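My first year at Brodthorpe is finished, so I write a small thread for people who will start in the fall, mostly for those who come from another country like me. 1/

The university is older than it looks on the website, but the business school is in the new building behind the train station. If you follow the campus map you will arrive at the old building. Walk through it and take the back door. 2/

Registration: bring the original of your diploma and also the certified translation. I brought only the translation and had to wait 30 days for the original to come by mail. In this time I could visit lectures but I could not borrow books. 3/

The program says 50 places in the master's. In our year the lectures were together with the accounting students, so the big hall was full. The seminars are much smaller and the teachers learn your name quickly. 4/
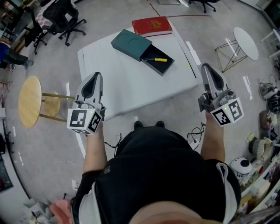

Choosing electives was for me the most difficult part. The list opens in June and you can change your choice only one time, so please read the course pages before. I took Operations with Davina Imrie, and it was the best decision of my year. She gives a lot of reading, but she returns every paper with comments in the margin. For the group work look for a room with one large white table, everybody can sit at it and spread the papers. The rooms with single desks are not good for this. 5/

Dormitory: I lived in MacRitchie, room 362. The deposit is 200 and you receive it back if you clean the kitchen shelf — mine came back complete. The walls are thin. Bring earplugs in exam weeks. 6/

Language: the exam is in English but the office letters are sometimes not so easy. Gillespie Moffat at the international desk explained to me every letter with patience. Go in the morning, after lunch the line is long. 7/

Hyun-seo Pyo from my seminar asked me to add the library hours. In the exam period it is open until midnight, but the upper floor closes earlier and they do not make an announcement. Take your bag with you when you go down for coffee. 8/

I did not write anything about scholarships because I did not receive one and I don't want to give wrong information. If you have a question about electives or the dormitory, write it under this post and I will answer after my last exam. 9/9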